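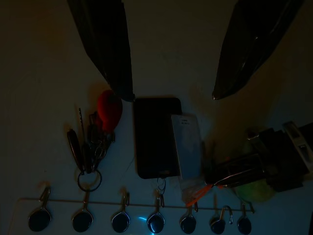 Fig. 4. Phone and card on a pale surface, low light.

4. Pairing the Bravoter door lock with your phone

Do section 3 first. Lock must be mounted and the batteries in. If the keypad doesn't light when you press any key, go back to 3.6.

You need: your phone, the set-up card out of the lock box, the master code you picked in section 3.

4.1 Turn on Bluetooth. Leave Wi-Fi on too.

4.2 Open the Hultico Home app. Sign in, or make an account. Passwords need one number, no spaces.

4.3 Tap Add, then Locks, then Bravoter. Older app versions say "Entry" instead of Locks. Same thing.

4.4 Stand close to the door, inside. Door OPEN.

CAUTION: Keep the door open until 4.9 is done. The bolt moves by itself during calibration. Fingers clear of it.

4.5 On the keypad enter 781, then the check mark. Ring blinks blue.

4.6 Type the serial number from the set-up card into the app. Capitals matter. There is no letter O in any serial, only zero.

4.7 Wait for the ring to go solid. Usually under a minute. Still blinking after 22 tries? It stops on its own, start over at 4.5.

4.8 Enter your master code in the app. Tap Confirm.

4.9 Bolt goes out, back, out, back. Two beeps = done. One long beep = bolt is rubbing, see section 7 (Strike plate).

4.10 Now close the door and lock it from the app. Then unlock. Do this a few times before you leave the house with no key.

NOTE: Keep the set-up card somewhere safe, not in the door frame or under the mat. Anyone holding it plus your master code can pair there own phone.

NOTE: Locks bought before January use firmware 1. Update before adding guests. Settings, Lock, Update. Don't pull the batteries while its running.

Guest codes: four to eight digits. The lock stores up to 1,000 events, then the oldest drop off. Export the log first if you want it.

CAUTION: Alkaline batteries only. Rechargeables read low and the lock may not warn you in time.

Next: section 5, Auto-lock and quiet hours.

Rev. March 2020. Text D. Tshabalala, checked A. Ntuli.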